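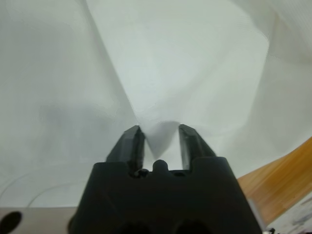

*2 min read*

My mother could fold a T-shirt in midair while telling you what was wrong with your haircut. I mention this because I have spent a good part of October reading about machines that would like her job, and I keep using her as the yardstick, which isn't fair to the machines. It wasn't fair to the rest of the family either.

The question I get from relatives, now that I'm the one who "follows this stuff," is always some version of: so can I buy one yet? They mean a robot that does laundry. They already own a robot that does laundry. It is square and lives in the basement and it has washed and rinsed and spun for decades without a single keynote. What they want is something for the part after the buzzer, when the clothes sit in the basket for as long as the household's conscience can stand it.

That part is hard, and the reason is cloth. A mug is the same mug every time you reach for it. A T-shirt is a different object every time you let go of it. It has a front and a back and an inside, and at any given moment most of them are hidden under the others. Two hard fingers have to find an edge, take one layer instead of two, and hold on without dragging the rest of the pile along. You do this with skin and nerve endings and you're also watching TV.

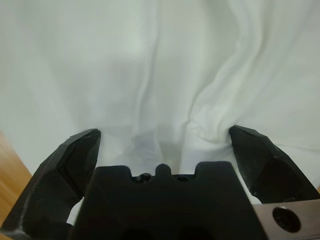 *Open wide, over a lot of white cloth.*

I've been arguing about this with Bořivoj Vlček, who ran the finishing room at a hotel laundry in Wedberg and has opinions about sheets. His position is that folding flatwork was solved long ago by big ugly machines, provided a person stands at one end and feeds in the corners. "The corners are the job," he wrote to me. "The folding is what happens afterward." He'd put up to 200 towels through before his coffee and he doesn't see what the fuss is about. When I told him one startup, Skeltia, was talking about a home model with two arms, he asked whether it could find a corner. I said it was working on it. He said so was his nephew.

I think he's right about the corners and a little hard on everyone else. A shop floor gets to cheat. You can decide that everything coming down the line will be the same size, facing the same way, under the same lights. My laundry includes a fitted sheet, a sweater with one sleeve inside out, and a sock that belongs to a former tenant.

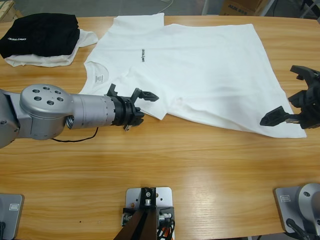
So what would count as "yet"? My own bar is low. I don't need it to be fast. If it takes twenty times as long as I do, fine, I'm asleep, it can have the night. I don't need department store creases. I need to be able to dump in a warm basket and not come back to find the thing patiently folding its own sleeve of a shirt into the sleeve of another shirt. I also need to not be the person feeding in the corners, because at that point I have bought myself a coworker.

The price matters too. Skeltia hasn't named one. Vostora, which wants to rent you a machine by the month, has hinted at one, and I did the math on the back of an envelope and then used the envelope for something more cheerful. For that money I could send 1,000 shirts out to be folded by people, and they'd come back on hangers.

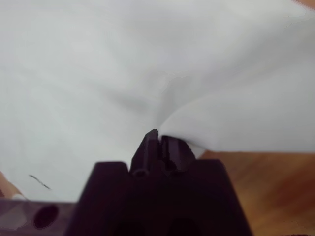
*The pinch: fingers shut, folds running out from the tips.*

Still, I don't want to be the guy who laughed at the dishwasher. A few years ago the cloth demos I watched were mostly a towel, a plain table and a lot of patience on the part of the viewer. Now people are trying actual shirts, and I find myself leaning toward the screen and muttering "other side, other side" like it's a penalty kick. I haven't muttered at the washing machine since the hose came off.

So, Aunt Carol, the answer is no, not this year, and probably not next. I'd hold off on clearing a space in the laundry room. My own basket has been on the bedroom chair since before I started this post, and the top layer has begun to look folded if you stand in the hall.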